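The Cold Joint

The basement on Figueroa had been dry for eleven days when the tenant called to say it wasn't.

I was eating a sandwich in the truck. I asked her where the water was and she said on the floor, and I asked her where on the floor and she said all over it. I told her I'd come by after the parking garage. She said the last man had told her the same thing, and I had to tell her that the last man was me.

I had been in concrete repair for 29 years by then. I worked for a firm called Balov, which did basements, elevator pits, tanks and the undersides of garages, and which had bought its injection resin from the same supplier, Drinholm, since before I was hired. You drill a row of holes at an angle so that they cross the crack halfway into the wall. You set a packer in each hole, hook up the pump at the lowest one, and push resin in until it shows at the next packer. Then you move up. When the resin meets water it foams and swells and closes off the path. I had done it so many times that I could tell by the sound of the pump how a wall was taking it.

The garage took until three. It was one crack in a ceiling slab with a car under it that should have been moved, so I spent the first hour taping plastic over the car.

I got to Figueroa at 4 and she let me in by the side door. She was older than my mother would have been, and she had put her shoes up on the washing machine, all of them, in a row. The furnace stood on blocks. There was a sheet of water on the floor, very clear, hardly deep enough to wet the top of my boot sole, and it lay between the stairs and the drain without seeming to go down the drain.

"You said it was fixed," she said.

"I said the crack was fixed."

"What's the difference?"

I didn't have a good answer, so I went and looked at the crack. It ran from the window well down to the footing on the north wall, with my packer holes beside it, patched and troweled flush. I put my hand flat on it. It was as dry as the inside of a cupboard. I ran a flashlight along the base of the wall on both sides and that was dry too. I was glad about that for a minute, and then I wasn't, since it meant I had to go and find something else.

She had gone up a few steps and sat down on the stairs to watch me. She asked if I wanted coffee and I said no thank you. She asked if I was sure and I said yes. After a while she went up and made it anyway.

I dried a strip along the east wall with a shop vacuum and some rags and waited. Then I did the south wall. Waiting is most of finding a leak. You dry a place and you stand there, and if you talk or look at your phone you miss it. The house had a clock somewhere above me, and the refrigerator kept starting and stopping.

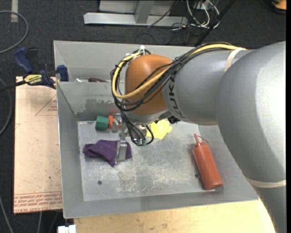

At the corner where the east wall met the floor, a dark line came up in the concrete. It was as thin as a pencil mark. It got to be as long as my hand, and then a bead stood up on it and ran.

I knelt down. There is always a joint between the footing and the wall, because the footing is poured first and the wall is poured on top of it when the footing has already gone hard. Some people call it a cold joint. If nobody puts a waterstop in it, the only thing keeping the water out is the weight of the wall and the dirt being dry. Closing the crack on the north wall had not made any water go away. It had been coming in at the easy place, and I had shut the easy place, and it had walked along the outside of the house until it found this one.

She came down with the coffee and set it on the dryer.

"Is that it?" she said.

"That's it."

"It's so small."

"It's been coming in all night."

She bent over with her hand on her knee and looked at it for longer than I thought she would. She said her husband used to say the house had a stream under it. When they bought it there was a low place in the yard where grass came up early, and he had filled it in with dirt from the garage footing and planted a pear tree. The tree died. He planted another one and that died too, and then he put the shed there.

I asked her which side the shed was on. She pointed at the east wall.

I called the office and told them it was the joint, the full length of the wall, and that I'd want to do it in one go. The office said the contract was for the crack. I said I knew what the contract was for. They asked if the customer would sign for the extra work and I looked over at her, and she was moving a pair of sandals from one end of the washing machine to the other.

"Let me call you back," I said.

I had half a case of Drinholm in the truck left over from the garage, and a can of the other stuff, the fast powder from Vuvudlow that you mix with water in your glove. It sets while you hold it. I never liked it much for a permanent job, but it will stop water that is moving, and that buys you time to do the rest properly. I chased out the joint with a chisel at the place where the bead was, mixed a handful, and pressed it in with the heel of my hand. It got warm. I held it there and counted, which is a habit, and by 15 I could feel that it had gone hard. I kept holding it until 30.

When I took my hand away the bead had moved a few inches to the left.

"It moved," she said.

"It does that."

So I did that place, and the next one. We went along the wall that way, me on a piece of foam and her holding the flashlight, which I hadn't asked her to do. She was good at it. She kept the light low and flat along the floor so that the wet showed before it ran. Around the furnace I had to lie down on my side to reach, and she held the light over my shoulder and told me when I'd missed one.

By the time we got to the far corner it was dark in the window well. I vacuumed the floor again and we stood at the bottom of the stairs and looked at it. I drank the coffee, which was cold by then.

"Is it fixed?" she said.

I thought about how to say it. I said that the joint was stopped for now, and that I would come back and drill it and fill it with the resin, the whole wall. I said that the water was still out there and would be looking for another way in, and that what she ought to have was a drain along the outside, down at the footing, with a pipe to carry it off to the street. I said Balov didn't do that kind of work but I could write down who did.

"Would the shed have to come down?"

"Yes, ma'am."

She nodded. She turned off the flashlight and gave it back to me.

"He kept his rakes in it," she said.

I carried the tools out in two trips. On the second one I walked around the east side of the house instead of going straight to the truck. The shed was leaning a little toward the fence. I stepped up close beside it, and the ground gave under my boot, and when I lifted my foot the print filled in.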